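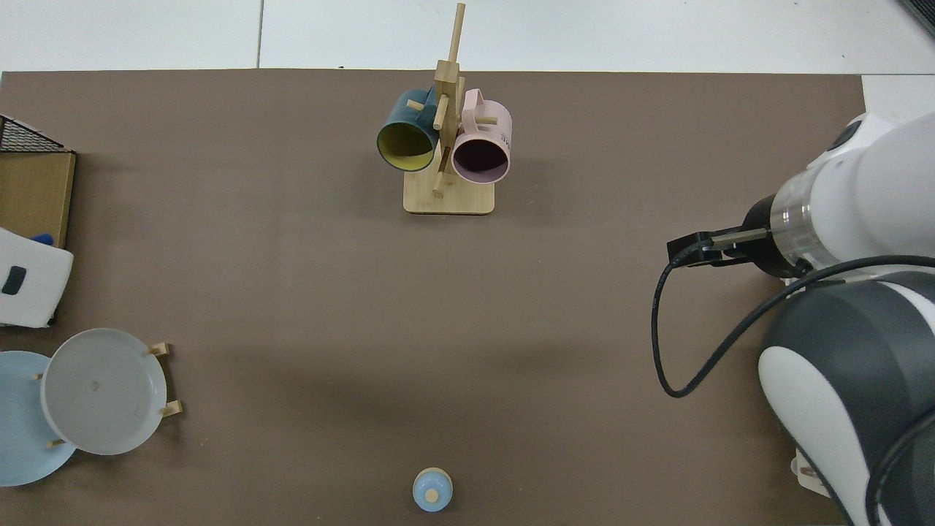
Mugs on a wooden mug tree, with plates stored upright in a rack.

Setting Up and Maintaining a Mug Tree and Plate Rack in a Shared Kitchen

Issued by Lomby Residential Services for residents of Drarham House. Last revised February 7, 2019.

This page explains how mugs and plates are to be stored on the open counter of each floor kitchen. It replaces the cupboard arrangement used before November. Residents of the Wainwright wing should also read the notice posted beside their sink, as their counters are narrower.

Before you begin

Clear the counter and wipe it with a damp cloth. Dry it fully. You will need one mug tree, one plate rack, a clean dish towel and, if the counter is glossy, a non-slip mat.

Placing the mug tree

1. Set the mug tree on a level part of the counter, at least 14 inches from the stove.
2. Press lightly on the top of the post. If the base rocks, turn the tree or move it until it stands firm.
3. Check that each peg is tight. A loose peg should be pushed back in by hand and reported if it works free again.
4. Hang the first mug by its handle, then hang the second on the opposite side. Continue in pairs so that the weight stays even.
5. Leave space between neighboring mugs. Mugs that touch will chip when one is lifted off.

Mugs should be dried before they are hung. Water that runs down the post collects at the base and will stain the wood over time.

Placing the plate rack

Stand the rack where plates can be lifted straight up without striking a shelf or the mug tree. Place larger plates at the back and smaller ones in front, one to each slot. Bowls do not belong in the rack - they should be stacked in the lower cupboard.
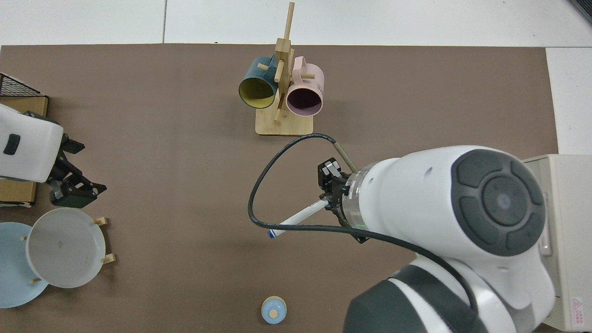

May a mug with a very thick handle be hung on the tree?
Only if the handle slides over the peg without force. Mugs that do not fit are to be kept on the shelf above the kettle.

Cleaning

Wipe wooden parts every 2 weeks with warm water and a little dish soap, then dry them with a towel. Do not soak them or put them in the dishwasher. Once the wood looks dull, apply a thin coat of food-safe mineral oil, wait 20 minutes and wipe off what remains.

Replacement parts

Spare pegs are held at the Ivo Street office. Please state your floor and kitchen number when you request one.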